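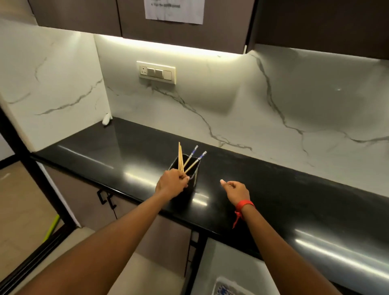
Does the Fletton disc have the director's commentary?

Taner Yazıcı
I want to buy Fletton on Blu-ray, but the shop page says only "bonus features". Is the commentary on the disc, or only on the digital version?

Şükran Gökçe
The commentary is on the Blu-ray, under the Audio menu. My copy is the Grondard edition and it also has 7 deleted scenes in colour. The DVD has none of this — only the trailer.

Pacheco62
dont know about the commentary but mine came on Tuesday and the case was cracked

Rurnoston
Check the back cover before you pay. The rental copies look the same at the front but have no extras.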